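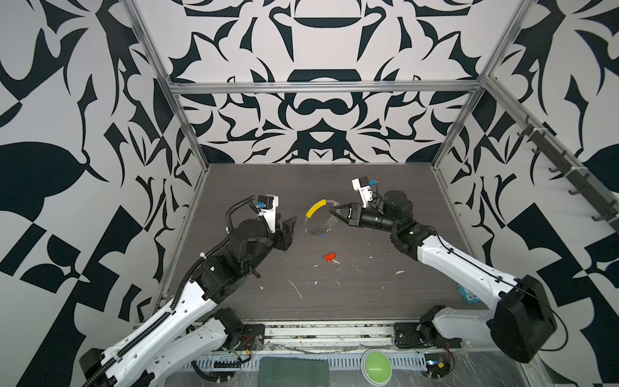

According to Harby, the arm was never out of control. It was doing what it had been told, very neatly, and what it had been told was wrong. I put this to the engineer at Stimmont who had spent most of April finding out why, and got a long look over a mug of tea.

"Harby would say that," the engineer said. "Harby wrote the part that did the telling."

The fault sounds like nothing. During a handover, one arm offers an object and the other takes it. The first is supposed to let go once the second has a proper hold. On run 553 the first arm didn't let go. The second pulled. The first, sensing that its load was drifting, pulled back.

"So you had two machines having a tug of war, and both of them reporting success," the engineer said. "There was a green tick on the screen the whole time. I've kept a printout of that tick."

It lasted 20 seconds. Then a wrist motor got too hot and cut out, and the thing they were fighting over hit the far wall. Harby maintains it was the side wall. They have agreed to leave this out of the report.

I asked about the stop button. There was a pause.

"The stop button worked perfectly," the engineer said. "It stopped one arm."

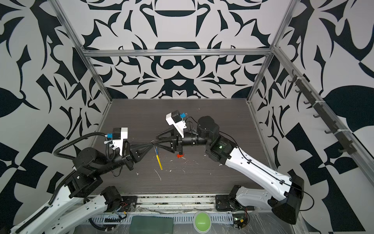 The two arms had been set up as separate machines and only later taught to share a table, and the stop had been wired in the days when there was just the one. Everyone at Brorport, the sister site, had assumed Stimmont knew. Stimmont had assumed Brorport had fixed it. There was a line about it in the handbook, on page 50, under "Cleaning".

The repair took an afternoon. Both arms now stop together, and if 2 grippers have hold of the same thing for too long they both go slack and wait for a person. "They look a bit sheepish," the engineer said. "I may be imagining that."

Harby still calls it an incident of over-commitment. The log, which I was allowed to read but not to copy, calls it "Ellis fault", after the software that did the supervising. It is still marked as open – the form wants a signature from both sites, and Brorport has sent it back asking which wall.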